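Review: Kuren Home Simulator, seen at the Cultska open day

Cultska opened its training rooms to visitors in December, and the main item on the program was Kuren, a simulator in which household robots are taught before they work in a real home. Our office attended a session of 13 visitors and offers this assessment for schools and small laboratories considering a purchase.

1. The wrist view
Visitors followed the work on a large display. The view from behind the gripper is clear, and both fingers remain easy to read against plain walls and tiled floors.

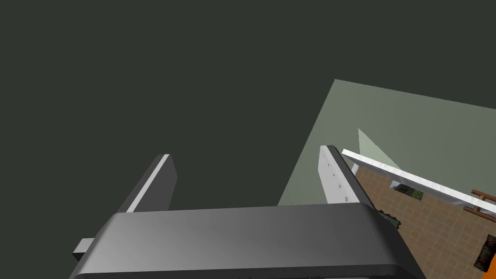
2. Rooms and furnishings
The sample home, named Idora, has more detail than we expected at this price. Tile, white trim and framed pictures are drawn with care — one has a scalloped border around a teal-blue image. Large dark surfaces carry no texture at all, and visitors found it hard to judge distance against them. We would welcome a small overview map beside the main view. 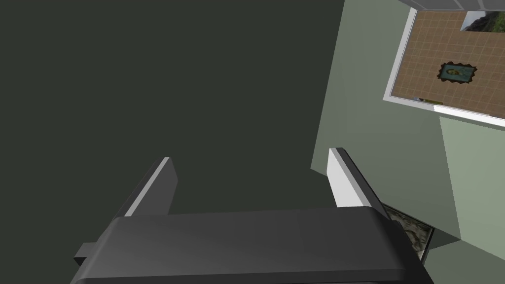
3. Controls and support
Each visitor was given 8 minutes at the controls. The hand controller is light and responds promptly, although the button that opens the fingers is placed too near the one that resets the room. Staff answered questions patiently. The printed guide is thin on installation.

4. Rating
We award Kuren 6 points out of a possible 8. The license permits more than 1000 saved sessions, which should meet the needs of most teaching programs. Requests for a trial copy may be left at the Cultska front desk.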